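**Convocatoria: redactores y verificadores para el índice de personajes de Tiston**

Jesarbridge edita el índice de consulta de *Tiston*, serie de historieta de espada y brujería publicada en grapa y reeditada en tomos. El índice recoge fichas de personajes, objetos, lugares y cultos. Se abre plazo para incorporar colaboradores externos a la revisión de las fichas del ciclo de Rocha.

## Objeto del trabajo

- Redacción de fichas nuevas según plantilla: nombre, alias, filiación, primera aparición, poderes, historial por número.
- Cotejo de las fichas existentes con la edición en grapa. Los tomos alteran el orden de dos episodios y no sirven como fuente única.
- Separación entre hechos mostrados en viñeta, hechos narrados por un personaje y retrospectivas. Cada tipo lleva su propia marca.
- Resolución de duplicados — sobre todo entre los sacerdotes de Vilamari, que cambian de nombre según el traductor.

El lote asignado a cada colaborador es de 40 fichas, con un plazo de entrega de 12 semanas.

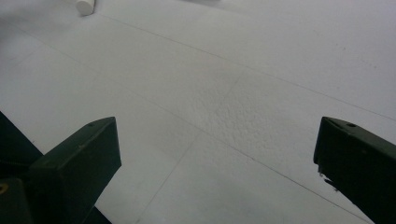
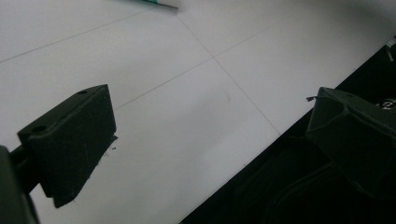
*Superficie blanca con líneas finas de separación, en las dos imágenes.*

## Requisitos

- Castellano escrito de nivel profesional.
- Lectura fluida en inglés, idioma de la edición original.
- Conocimiento demostrable de la serie o de otra cabecera de fantasía heroica de continuidad larga.
- Manejo de Markdown y de control de versiones a nivel básico.

Se valorará experiencia previa en catalogación, documentación editorial o mantenimiento de wikis. No se exige titulación.

## Condiciones

Colaboración a distancia, con factura o contrato por obra. El pago se efectúa por lote aceptado; las fichas devueltas por falta de referencia no computan hasta su corrección. Los textos se firman con nombre o seudónimo, a elección del autor. La editorial facilita acceso digital a los números necesarios durante la vigencia del encargo.

## Candidaturas

Se enviará una ficha de prueba, de 15 líneas como máximo, sobre un personaje secundario del ciclo de Rocha, junto con un currículo breve. La ficha debe citar número y página en cada afirmación. No se admiten resúmenes tomados de contraportadas.

La selección corresponde a Folke Eide, responsable de continuidad. Las pruebas recibidas se responden por orden de llegada. El primer volumen revisado está previsto para octubre.

Publicado el 26 de febrero de 2026.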